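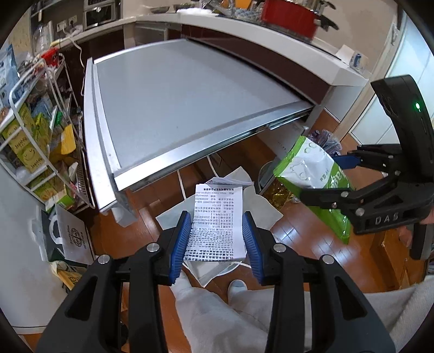 Page last modified: April 2026

Who reads the annual pension statement?
Group project report, Personal Finance and Retirement module
Nandi Masilela, Themba Mokoena, Tharushi Majumder
Supervisor: Akua Quartey

1. Background

Everyone who pays into a workplace pension gets a statement once a year. It gives the value of the pot, what went in from the member and the employer, the charges taken out and a forecast of income at retirement. Our question was whether members read it, and whether those who read it could find the charges.

We chose charges because they are the part a member can do least about after the fact and the part our own families knew least about. Themba's aunt had kept nine years of statements in a drawer and could tell us the value on each one, but had not looked at a charge on any of them.

2. The scheme

The survey was carried out with members of the Trularside staff pension scheme. Trularside employs warehouse, transport and office staff, and all of them are enrolled when they start unless they opt out. The scheme is run for the employer by Lecomte, who print and post the statements. Members can also see them online through a site called Ploltik, if they have registered.

Kamran Jafri in the Trularside payroll office sent out the questionnaire for us, so we never held names or addresses. He also explained how contributions are worked out for staff on changing shifts, which took up most of our first meeting and is summarised in Appendix B.

3. Method

The questionnaire had two pages and went to 1,000 members in February. We got 282 back. Four questions asked what the member had done with their last statement. The other questions used a made-up statement for a member called "Suton", set out in the same way as the real one, and asked the reader to find three amounts on it: the value of the pot, the employer's contributions and the total charges.

Replies were anonymous. We asked for age band and whether the person worked in the warehouse, transport or the office. We did not ask about pay. Akua Quartey advised us to leave it out on the grounds that it would lower the number of replies.

4. Results

Of the 282 people who replied, 178 said they had opened their last statement. Most of the others said they remembered it arriving and had put it away. A few thought they had never been sent one. Kamran said this is often down to an old address, and that staff tend to tell their manager when they move but not the pension scheme.

Nearly everyone who tried the Suton questions found the value of the pot, which is in large type on the first page. The employer's contributions were also found by most people, although a common mistake was to give the combined figure for member and employer.

The charges caused the most trouble. They are on the back page, under a heading that reads "Costs and transaction information", and they are split into two lines that the reader has to add together. Many people gave only the first line. Others left the box blank or wrote "none".

Office staff did slightly better than the other two groups on this question, but the groups were different sizes and we would not rely on it. We expected older members to do better and did not find that. They were more likely to have opened the statement, and no more likely to find the charges once they had.

There was space at the end for comments. The most common one was that the forecast was given as a yearly income and people would have liked it by the month, as they are paid monthly. Several asked whether they could pay in more and how to go about it. We passed these on to payroll without any details attached.

5. Problems with the work

People who send back a questionnaire about pension statements are probably more interested in pensions than people who don't, so our figure for opening the statement is likely to be too high for the scheme as a whole. We also relied on what people said they did.

The print on the back page of our Suton statement came out a little smaller than on Lecomte's version. We noticed this after posting. It may have made the charges harder to find.

6. Suggestions

Put total charges on the first page, as one amount in pounds, next to the value of the pot.
Show the forecast by the month as well as by the year.
Print the address change form on the back of the covering letter.

Trularside have told us that the first of these would need Lecomte to change the layout for all the schemes they run. The address form is being looked at for the next mailing.

Appendix A: Questionnaire and Suton statement
Appendix B: Contributions for shift staff
Appendix C: Tables of replies by age band and department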